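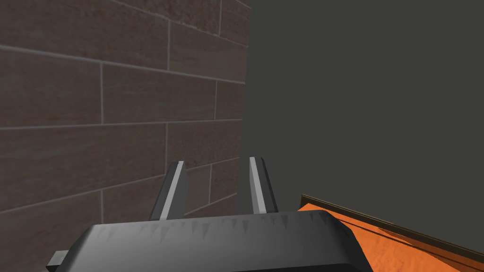

What does a simulator score tell you about a robot policy?

It tells you how the policy does in the simulator. Past that I get nervous, and I've been doing evaluation work for a long time.

The engineer runs the test bench at Evgate, a small shop that checks manipulation software for other companies. She asked us to leave her name out, as some of those companies are still paying her. We spoke over a bad line in August.

Her complaint starts with the word "generalizes." A planner called Goodall came in last spring with a report claiming 1,000 randomized kitchens. "I opened the generator," she says. "It had 13 layouts. The rest was wood grain and wall color. If you swap the brick for plaster and the arm still goes to the same spot, what did you learn?"

The vendor disagreed, and she concedes part of the point. Texture changes do catch a perception model that has latched onto a color. "Fine, that's worth an afternoon. Don't sell it to me as a thousand kitchens."

She is harder on success checks. In Hullska, the simulator her team uses most, a drawer task is scored by joint position alone. 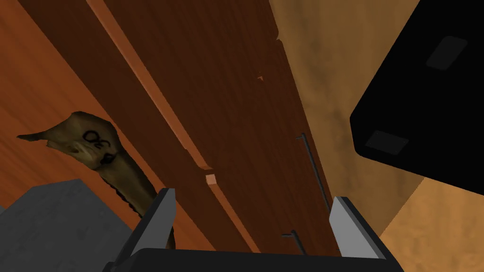 "So the drawer is open past the line and you get your point," she goes on. "Did the fingers pull the handle, or did the wrist clip through a panel and shove it? The script doesn't care. We replayed one batch with contact logging on, and more than 2 in every 10 passes had the palm inside something solid."

Her team now writes a second check for each task, based on contact forces, and keeps both numbers in the report. Customers tend to quote the first one.

Would she drop simulation altogether? "No, I'd have no job. It's great for regressions. You change the grasp sampler, you run overnight, and in the morning you know if you broke it." Storham, a warehouse customer, uses it just for that and tests everything else on real arms - slowly, and with a lot of grumbling about the cost.

She has asked Goodall's makers for their failed runs. By the time we spoke, they had sent her a video of the good ones.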